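Flambridge patchwork quilt, double, reviewed after two months

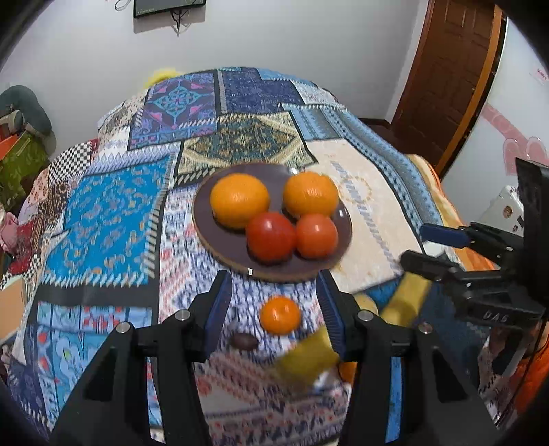 I bought mine in October to replace a duvet cover that had gone thin. It came folded in a cotton bag and smelled a bit of the warehouse, so I hung it over the banister overnight before using it.

Warmth is fair. With the heating off I still want a blanket under it. The filling has stayed put and hasn't bunched at the corners, which my old Clitis one did within weeks.

Washing is the weak point. The label says 30 degrees and a gentle spin. It fits our machine but only just, and it takes 2 days to dry indoors. A little blue came out in the first wash, none in the second. One seam near the foot end has opened by an inch and I've stitched it back by hand.

Delivery was quick. I emailed about the seam, quoting order 3836, and got a polite reply but no refund.

Would I buy it again? Yes, in the sale. Four stars.

Chantelle Ntuli, 20/12/2020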